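Protokoll der Sitzung der Fachgruppe Chemie, Tritberg-Kolleg
9. März, Raum 33
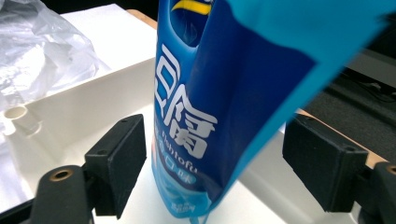

Anwesend: Yamila Bravo (Leitung), Eimear Fitzgerald, Octavio Espinoza, Celeste Sosa, Žofie Kováčik (Protokoll)
Entschuldigt: niemand

TOP 1 Protokoll der Dezembersitzung
Ohne Änderungen angenommen. Celeste bittet darum, die Molmassen im Anhang künftig mit einheitlicher Stellenzahl anzugeben. Wird gemacht.

TOP 2 Neue Praktikumsreihe »Komplexe und Farben«
Octavio berichtet vom ersten Durchlauf mit der Zwölften, und das war wirklich ein schöner Bericht! Die Gruppe hat Kupfersulfat-Lösung tropfenweise mit Ammoniak versetzt, zuerst fiel das hellblaue Hydroxid aus, dann kam das tiefe Blau des Tetraamminkomplexes. Mehrere Schüler wollten den Versuch sofort wiederholen (durften sie auch, die Zeit hat gereicht). Beim Cobalt(II)-chlorid mit konzentrierter Salzsäure hat der Umschlag von Rosa nach Blau ebenfalls geklappt, im Eisbad auch wieder zurück. Das Gleichgewicht sei damit in einer Viertelstunde verstanden gewesen, so Octavio, im Vorjahr habe er dafür eine Doppelstunde gebraucht.

Eimear regt an, die Ligandenfeldaufspaltung erst nach dem Praktikum zu behandeln. Längere, sehr lebhafte Diskussion. Celeste würde die Theorie lieber vorziehen, damit die Beobachtungen gleich eingeordnet werden können. Yamila schlägt vor, beides zu probieren: Kurs A bekommt erst den Versuch, Kurs B erst die Theorie, danach bearbeiten beide dasselbe Aufgabenblatt.
Beschluss: einstimmig so angenommen. Eimear entwirft das Blatt, Octavio liest gegen.

TOP 3 Photometer
Das neue Gerät von Ovinton ist aufgebaut und läuft! Žofie hat eine Kalibriergerade mit Permanganat aufgenommen, die Punkte liegen wunderbar auf der Linie. Wer es benutzen möchte, trägt sich bitte in die Liste an der Tür ein. Küvetten nur an den matten Seiten anfassen und nach Permanganat gründlich spülen, der Braunstein setzt sich sonst fest. Es fehlen noch Küvetten. Beantragt werden 70 Stück zum Gesamtpreis von 666 Euro, Angebot der Firma Vergara liegt vor.
Beschluss: Bestellung über den Fachetat, eine Enthaltung (Celeste, die Glasküvetten bevorzugt hätte).

TOP 4 Entsorgung
Die Sammelbehälter für Schwermetalle sind fast voll. Yamila meldet die Abholung an. Cobalt- und Nickelabfälle bitte weiterhin in den Behälter mit saurer wässriger Lösung, nicht zu den ammoniakalischen Kupferresten. Octavio ergänzt die Etiketten um das Datum der ersten Befüllung.

TOP 5 Tag der offenen Tür
Eimear hat einen tollen Vorschlag mitgebracht: die Oxidationsstufen des Vanadiums als Farbreihe, von Gelb über Blau und Grün bis Violett, reduziert mit Zink in Schwefelsäure. Alle sofort dafür. Die violette Stufe hält sich an der Luft schlecht, deshalb wird der Kolben verschlossen und erst kurz vor der Vorführung angesetzt. Žofie macht einen Probelauf und prüft, wie viel Vanadat noch im Schrank steht. Celeste übernimmt die Gefährdungsbeurteilung. Vorgeführt wird im Abzug, Besucher stehen hinter der Absperrung.

TOP 6 Verschiedenes
- Padel-Runde des Kollegiums: Es sind noch 2 Plätze frei, Anmeldung bei Octavio.
- Der Schlüssel zur Chemikaliensammlung hängt wieder am alten Haken.
- Yamila dankt Žofie für das Aufräumen der Indikatoren, man findet endlich alles wieder!

Nächste Sitzung: Termin wird per Mail abgestimmt.
Für das Protokoll: Žofie Kováčik

Diese Website verwendet Cookies, um Ihnen die bestmögliche Nutzung zu ermöglichen. Einstellungen anpassen | Alle akzeptieren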